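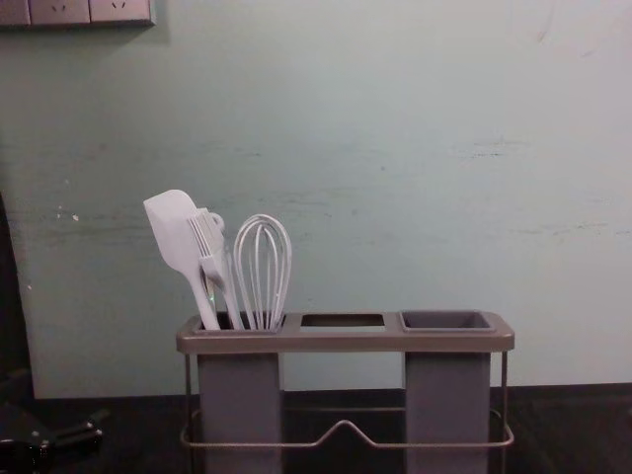 How does a robot learn to tidy the kitchen?

We build our robot at home in Wusstead, in the evenings. Its job is small: take a spatula or a whisk and put it in the right cup of the grey holder.

For you this is easy. For a robot it is hard, and a whisk is the worst. It is made of thin wires, and the robot's camera looks straight through them to the wall!

So first a person shows the movement, again and again. We saved 300 tries in May. The computer compares them and looks for what is the same in every good try.

Try it yourself

Close one eye and drop a spoon into a mug, with a straight arm. Do it five times. Did you miss? Then move slower. Our robot must also go slowly near the rim.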